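Larnley Pocket Notebook for Poets, 100 pages

I've been writing poems on the backs of receipts for years, so when I started selling notebooks I knew exactly what I wanted (and what I was sick of). The Larnley is the one I carry myself. It fits a coat pocket, it opens flat, and the paper takes a fountain pen without the ink creeping through to the next poem!

You get 100 unlined pages, and the last 10 are perforated so you can tear out a draft and give it to somebody at a reading. I wrote most of a chapbook in my first one, 36 poems, plus a lot of crossing out. 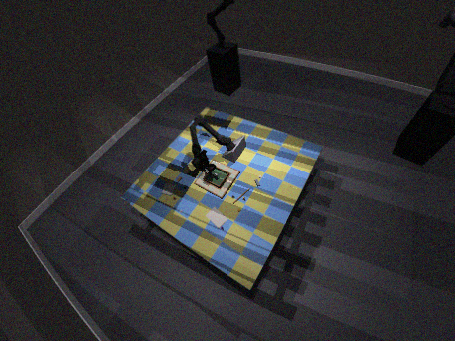

The cover comes in gray or rust. I like the rust, but it does scuff at the corners, so go gray if that kind of thing bugs you. There's an elastic loop for a pen too – a slim one, please, my fat old Baláž won't go in.

Orders go out by Sendport and usually take 7 days. The rust is sold out as of 28/01/2025, and I'm expecting more from the bindery in February. If you want lined paper, take a look at the Uten, same size and a little thicker.

Price includes a paper sleeve. Refills: none, it's a sewn book.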